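Imprimir | Enviar por correo electrónico

Valska cierra sus servidores compartidos más antiguos y da de plazo hasta octubre para migrar

Última actualización: 24 de marzo

El proveedor de alojamiento web Valska apagará en octubre su plataforma de hosting compartido más vieja, la que dentro de la empresa llaman Kiltavia. Afectados: 832 sitios, casi todos blogs, tiendas pequeñas y páginas de asociaciones. El aviso llegó a los clientes por correo a primera hora y poco después apareció en el panel de control.

La compañía ofrece dos salidas. Pasar a Grornuvness, su servicio en la nube, o llevarse la web a otro proveedor con una copia completa que se podrá descargar desde el propio panel. El traslado a Grornuvness no tiene coste. Lo que cambia es la cuota de después, y ahí es donde han empezado las quejas.

Hasta ahora, en Kiltavia se pagaba una tarifa anual fija. En Grornuvness la factura es mensual y tiene una parte variable según el tráfico y la memoria que consuma cada sitio. Valska dice que una web pequeña apenas notará la diferencia. En el foro de clientes no lo ven tan claro: varios piden un tope de gasto, que de momento no existe. Hay una alerta por correo cuando se supera el consumo previsto, nada más. La empresa contesta que el tope "está en estudio" y no da fecha.

Quien tenga pagado el año entero no pierde el dinero. Los meses que queden se convierten en saldo. También se puede pedir la devolución, pero solo por escrito y antes del cierre.

Por qué ahora. El comunicado habla de máquinas con muchos años encima y de un sistema operativo que ya no recibe parches de seguridad. En Kiltavia no se pueden instalar las versiones recientes de PHP, y eso deja fuera a buena parte de los gestores de contenido actuales. Muchos clientes llevaban tiempo sin poder actualizar sus plugins. Otros ni lo sabían.

La migración va por tandas, 64 en total. Cada cliente recibirá la fecha de la suya con dos semanas de antelación y podrá cambiarla una sola vez. Durante el traslado la web sigue visible, en modo de solo lectura: ni comentarios nuevos, ni pedidos, ni entradas. El corte previsto es de 50 minutos por sitio, aunque las tiendas con catálogos grandes pueden tardar bastante más. A esas se les recomienda pedir la madrugada.

Los que quieran hacerlo por su cuenta pueden empezar ya. La herramienta se llama Xavier, está en el panel, en el apartado de copias, y genera un paquete con los archivos, la base de datos y la configuración del dominio. No incluye el correo. Esto último ha pillado por sorpresa a mas de uno, porque en la plataforma vieja los buzones iban en el mismo espacio que la web. Hay que exportarlos aparte, buzón a buzón, con un programa de correo o con la utilidad de exportación del webmail. Si se migra a Grornuvness, en cambio, los buzones los mueve Valska.

Ojo con las DNS. Quien tenga el dominio registrado en otra empresa tendrá que cambiar los registros a mano, y la propagación puede llevar varias horas. Conviene bajar el TTL el día antes. Los que tengan el dominio en Valska no tienen que tocar nada.

Tampoco pasan a la plataforma nueva las estadísticas antiguas de visitas ni las tareas programadas hechas a mano. Las estadísticas se pueden bajar en CSV hasta el ultimo día. Las tareas, a crearlas de nuevo. Los certificados se emiten otra vez de forma automática una vez que el dominio apunta al servidor nuevo, y en ese rato el navegador puede mostrar un aviso de sitio no seguro.

En la primera prueba, hecha con 11 sitios que se ofrecieron, dos dieron problemas. En uno se estropearon las tildes y las eñes por una base de datos con una codificación antigua. En el otro fallaba el formulario de contacto. Los dos están arreglados, según la empresa, que ha añadido una comprobación de codificación antes de cada traslado. Si la comprobación falla, el sitio sale de su tanda y lo revisa un técnico.

El soporte amplía horario mientras dure el proceso. Chat hasta las diez de la noche, teléfono solo por la mañana. Para las incidencias de migración hay un formulario propio, y piden no usar el general, que ya acumula retraso.

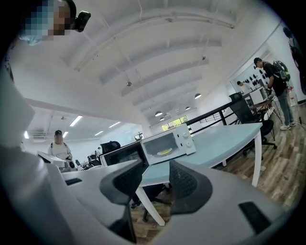
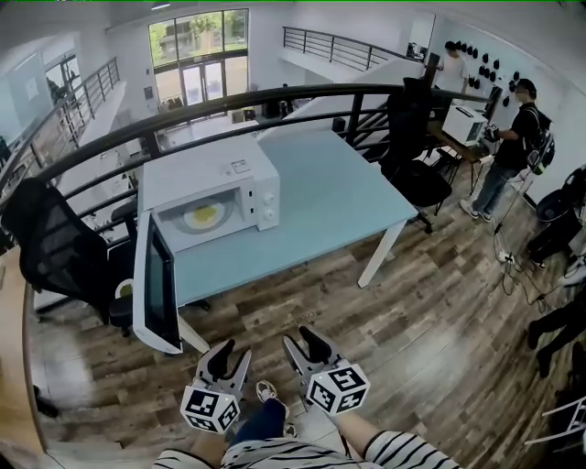
Los revendedores, caso aparte. Las agencias que alojan webs de terceros en Kiltavia no entran en las tandas normales y tendrán un calendario propio, todavía sin publicar. Pueden agrupar todos sus sitios en una misma cuenta de Grornuvness, con una sola factura, pero cada web necesita su contenedor y eso multiplica la cuota base. Varias agencias han pedido una tarifa por volumen. Valska dice que la presentará junto con el calendario.

Qué pasa si no se hace nada. Los sitios que lleguen al cierre sin migrar y sin respuesta del titular se archivarán tres meses. No estarán en línea, pero se podrán recuperar sin pagar. Después se borran, copias incluidas. Los dominios no se tocan y seguirán a nombre de su titular hasta que venzan.

El resto de planes compartidos de la empresa sigue igual por ahora, en máquinas más nuevas y con la tarifa de siempre. Para saber si una web está en Kiltavia basta con entrar en el panel y mirar el nombre del servidor, arriba a la derecha: si empieza por KV, está afectada. Las cuentas con varios sitios pueden tener unos dentro y otros fuera, así que hay que mirarlos uno por uno. Las contrataciones nuevas en la plataforma vieja están cerradas desde hoy y las renovaciones automáticas quedan suspendidas.

Imprimir | Enviar por correo electrónico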